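Consumer Claims, Session 7: "Sleep Better" and Other Promises

Reading before class: the Skekarix sleep survey (posted in May) and the two-page reply by Kathleen McGrath. Read the reply second.

Last week we looked at food labels. Now we move to bedroom goods, where the claims are softer and harder to pin down. "Supports deep rest" can't be tested as written. Ask what would have to happen for it to be false. If you can't think of anything, you have your answer, and you can stop admiring the graph next to it.

The Skekarix survey had 530 people who bought a mattress and were asked, 60 days later, if they slept better. Most said yes. I would expect them to. They had just spent a lot of money, the old mattress was probably bad, and people who hated the new one may have sent it back and never seen the form. There was no comparison group of any kind. 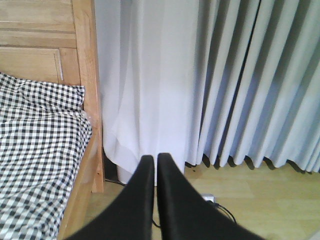

McGrath's reply makes a second point that students tend to skip. People are poor judges of their own sleep. Ask someone at breakfast how long they lay awake and you get a guess, colored by mood. A sleep diary is a bit better — it is still a guess, written down sooner. Wrist trackers give you a number with a decimal point, and the decimal point does a lot of the selling.

Flolach, the pillow company in your packet, says its users "fall asleep up to 8 minutes faster." Look hard at "up to." One person could have managed it on one night and the sentence would stand.

None of this shows the products are useless. A new mattress may well help a sore back. The survey just can't tell us, and I'm not willing to take its word.

For next time: find one bedroom ad, copy out the main claim word for word, and write a paragraph on what evidence would change your mind. Don't use Flolach. Bring the ad with you.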